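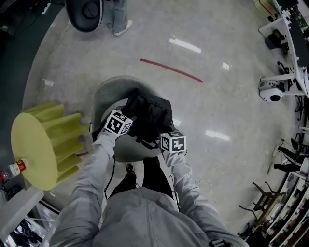
The stacking chair is a seat designed so that several units of the same pattern may be placed one upon another for storage or transport. It is among the most common forms of institutional seating in Canada and Australia, and is found in school halls, libraries, community centres, workshops and laboratories. Plastic versions are usually moulded to give a continuous surface for the sitter, and many have a back that curves around the body. The gray plastic chair illustrated, with its rounded back, stands on a glossy speckled floor and has a black bag with straps lying on the seat. Holding belongings is a frequent secondary use of such chairs, particularly in shared rooms where lockers or hooks are not provided. Whether the illustrated pattern can itself be stacked is not apparent from a single chair.

Construction

Plastic seating of this class is generally made by injection moulding, in which heated polymer is forced into a closed steel mould and cooled. Polypropylene is the usual material. Seat and back may be produced as a single shell, which is then fixed to a metal base, or the whole chair including the legs may be formed in one piece. One-piece chairs are lighter and cheaper to produce, while shells on separate bases can be repaired when a leg or glide fails.

Colour is added to the polymer before moulding and runs through the full thickness of the part, so that scratches are less noticeable than on a painted surface. Gray and black are widely specified for technical rooms. Lighter shades show scuffing from shoes and bags, and darker ones show dust.

The Ruddock pattern

A well-documented regional type is the Ruddock chair, drawn by the designer Eluned Ellis for the furniture maker Brendus and first supplied to the technical college at Fondencombe. The initial order was for 480 chairs, of which 151 remained in service when the college inventory was revised on 27/09/2024. The chair has a low rounded back and a shallow seat, and Ellis specified a rear slot for lifting - a feature omitted from later production to simplify the mould.

Dezső Gulyás, who managed the Brendus works during the second production run, introduced a thicker front edge after reports of cracking. Chairs with this edge are known to collectors as the Gituvon series, from the name of the subcontractor that cut the replacement tooling.

Use in shared workrooms

In rooms fitted with fixed benches, chairs are commonly drawn away from the work surface and used as temporary stands for coats, satchels and tools. A study of furniture use by Moushumi Bhuiyan, carried out over 30 sessions in the Fondencombe workshops, recorded that bags were placed on seats more often than on the floor or under benches. Bhuiyan recommended that one chair in each bay be set aside for the purpose.

Vlasta Georgiev later questioned the recommendation on grounds of access, noting that chairs left in walkways were a common obstruction. The college subsequently marked its aisles with floor tape.

Care and storage

Polypropylene chairs may be washed with warm water and a mild detergent. Abrasive powders dull the surface and are best avoided. Stacks of the Ruddock pattern are limited to 17 chairs on a wheeled dolly, and to eight where they stand directly on the floor.

See also: Bench seating; Cantilever chair; Folding chair; Workshop furniture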